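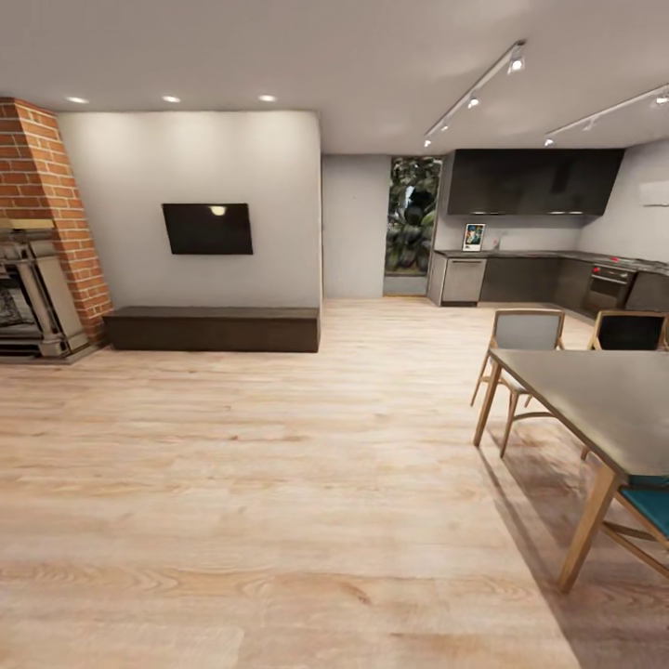
Fig. 1. Rendered interior: living area at left with a brick chimney breast, kitchen and dining area at right.

Trultine Parts Fit Table
Data card, version 4
Last revised September 10, 2022

Summary
The Trultine table lists which mechanical parts will fit which prewar chassis, with or without machine work. It was put together for people rebuilding home-built speedsters and light trucks who need to know if a steering box, axle or drum from one maker will bolt to a frame from another. The files are plain text and can be opened in any spreadsheet program.

Files
fit.csv: the main table. One row per pairing of part and chassis.
parts.csv: part records, with casting marks where known.
chassis.csv: frame records, with wheelbase and rail width.
notes.txt: free text from the shop sheets, keyed by row number.
CHANGES.txt: edits by version.

Fields in fit.csv
row_id: whole number. Not reused after a row is dropped.
part_id: matches parts.csv.
chassis_id: matches chassis.csv.
fit: one of bolt, drill, machine, weld, no.
checked: y if the part was test mounted on the frame, n if the entry was worked out from measurements.
source: indby, bosik or kwiatkowski.
spacer_in: spacer thickness in inches. Blank means not recorded. Zero means none needed.

Sources
Indby sheets are bench records from an axle and brake shop. They cover the front and rear ends only. Bosik sheets cover steering and pedals. Kwiatkowski entries come from a parts yard ledger and were typed in by hand from scans. The ledger uses its own names for frames, and 11 of those names could not be matched to a chassis record. Rows that depend on them have chassis_id set to UNK and should be left out of any count of fits per frame.

Processing
All lengths were changed to decimal inches. Fractions were kept to the nearest 1/64 before conversion. Where two sources disagree on the same pairing, both rows are kept. Do not assume the later row is the better one. Duplicate rows from a single source were merged and the lower row_id was kept.

Known problems
Bosik recorded hole spacing edge to edge on the early sheets and center to center on the later ones. The early values were corrected using the listed hole size. If the hole size is missing, the row has checked set to n even when the sheet says the part was mounted.
Wheel hub rows do not separate left-hand and right-hand threads.
The fit value "drill" was used loosely in the ledger and covers anything from opening up one hole to plugging and redrilling a full pattern.
Engine mounts are thin. Only 2 mount types are listed.

Not covered
Electrical parts, body panels, fuel tanks and upholstery. The table says nothing about strength or road safety. A row marked "bolt" means the holes line up and the part clears the rails at rest. Check steering lock and full spring travel on the car.

Loading
Read all id columns as text. Some part_id values begin with a zero and spreadsheets will strip it. Encoding is UTF-8, comma separated, with a header row in each CSV file.

Corrections
Send the row_id, the value you measured and the tool used. Corrections without a measurement are held in notes.txt and do not change fit.csv. The next version is planned for November.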